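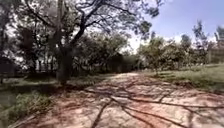
Dernière modification : 02/10/2023

J'ai vendu mon zoom. Ceux qui me lisent depuis l'époque où je défendais l'autofocus à vis peuvent reposer leur tasse, je vais m'expliquer longuement, comme d'habitude.

En septembre, j'ai donc décidé de me séparer du transtandard qui vivait sur mon boîtier depuis l'achat. Un objectif sans reproche, avec une ouverture glissante et une bague qui commençait à descendre toute seule dès que je penchais l'appareil vers le sol. Lourenço Ramalho, qui me l'a racheté, prétend que ça se règle avec un élastique. Je lui souhaite beaucoup de bonheur avec son élastique.

À la place, j'ai pris un 35 mm à mise au point manuelle, d'occasion, chez Coelho. La boutique est tenue par Nuno Lobo, un homme qui soupire quand on lui demande un prix et qui soupire encore quand on accepte de le payer. J'en ai eu pour 458 euros, pare-soleil compris, sans le bouchon arrière. Pour le bouchon arrière, m'a-t-il dit, il faudrait voir. On n'a pas vu. L'objectif est rentré à la maison avec un morceau de film alimentaire sur la baïonnette.

Ce que j'en pense au bout de quelques semaines

La bague de mise au point est un régal. Longue course, juste ce qu'il faut de résistance, aucun jeu. La bague de diaphragme, en revanche, a des crans si discrets qu'on passe de f/4 à f/8 en rangeant l'appareil dans le sac. J'ai fait une centaine de vues en pensant être à pleine ouverture. Je les ai même trouvées étonnamment piquées pour de la pleine ouverture, j'ai commencé un paragraphe élogieux à ce sujet, et je viens de l'effacer.

À la vraie pleine ouverture, les coins sont mous et le contraste baisse un peu au centre. À f/5,6, tout se remet d'aplomb. Il y a du vignettage, que je laisse presque toujours, par goût ou par paresse selon la personne qui pose la question. Le contre-jour est son point faible : dès que le soleil entre dans l'image, on récolte un voile laiteux et parfois une tache verte au milieu du sujet. Cecilia Wumbei, qui possède le même depuis des années, appelle cela du caractère. Elle a aussi gardé sa première voiture.

La distance minimale de mise au point m'agace davantage. Impossible de photographier mon assiette sans me lever de table, ce que mes proches considèrent comme un progrès.
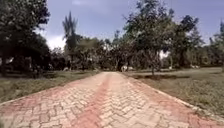
Le sac, puisqu'on me l'a demandé

Stamatia Panagiotou voulait savoir dans quoi je transporte tout ça. Dans un Darnby, modèle d'épaule, le petit. Le rabat ferme par aimant avec un claquement qui ferait fuir un cerf sourd, et la sangle glisse. Mais il loge le boîtier, le 35, deux batteries et un sandwich plat, et je n'en demande pas plus à un sac.

Pour les batteries, j'ai essayé les Nirnix, nettement moins chères que celles du fabricant. L'appareil les accepte et affiche pourtant un message de mécontentement à chaque allumage. Elles tiennent à peu près 500 vues, puis l'indicateur tombe de deux barres à zéro sans transition. J'en emporte toujours une de rechange, du coup l'économie se discute.

Côté développement, je continue avec Listura, que Carolina Bettencourt m'avait conseillé. Il n'y a pas de profil pour mon objectif. J'ai écrit à l'assistance, on m'a répondu très poliment de corriger la distorsion à la main avec le curseur, qui va jusqu'à 100. Je suis à 10 et ça me paraît droit.

Je garde l'objectif au moins jusqu'au printemps. Si quelqu'un a un bouchon arrière en trop, les commentaires sont ouverts.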